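Holberg Wrist Camera Kit: A Review From Someone Who Paid For It
Posted 1/15/21

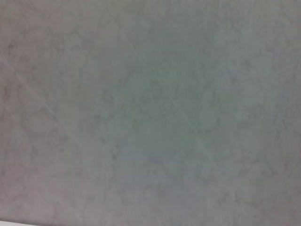
Mottled gray surface, extreme close-up, from the wrist camera.

I bought the Holberg kit in December to go on my Zavala desktop arm, which until then had been picking things up by faith. In the box you get the camera, a bracket, 6 screws (I needed four) and a manual that was translated by somebody in a hurry.

Mounting took me 41 minutes, and nearly 10 of those went to finding the screw I dropped. The bracket is solid. The cable is not long enough for any arm that plans on bending its elbow, so budget for an extension.

Now, the picture. Up close it goes soft. Cloudy patches come through fine, and so do the little dark specks, but don't expect a crisp edge. Colors wander too: bluish in the middle, toward mauve on the right. If your robot sorts paint chips, look elsewhere.

Farther back it does much better, and the Groveo software found it on the second try. The cheaper Moldale camera I had before never got found at all.

Three stars out of five. I'd give it another half if they'd add a focus ring and two more feet of cable.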